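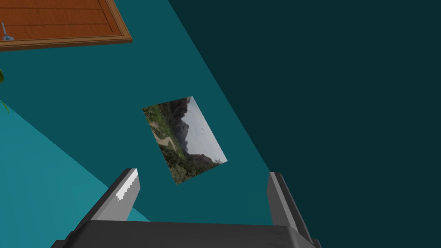 *Simulated view from behind the gripper, fingers open either side of the print.*

**Re: [cell-users] Print picking - right pad not showing**

Gus Doucet wrote on Wednesday:

> I loaded the Patari cell model again and opened the view from behind the gripper. I can see the toothed white pad on the left finger but nothing on the right one. Did the right pad get lost when we changed the finger lengths? Also, is 58 still the correct opening for the landscape print?

Gus,

The right pad is still in the model. You can't see it from that angle. Turn the view to the other side of the gripper before you start moving parts about, and check that both pads are attached to the fingers and not to the body. I found one attached to the body in the Herkport copy in May, and it stayed behind when the fingers closed.

58 mm is the old opening. Use the value in the Takagi settings file, and leave the approach height at 200 mm until the pads are sorted out.

The print lies flat, so the tips have to come down level with each other. If you have changed the finger lengths, please do this before the next run:

- reset the tool centre point
- close the fingers on nothing and see whether the tips meet
- open them again and run the approach at slow speed, 2 times
- save under a new name - the Prinoston people still load the old file

Don't change the friction on the pads yet. I'd like to see a run with the old value first. Send me the log when you have it.

Fumiko Kubo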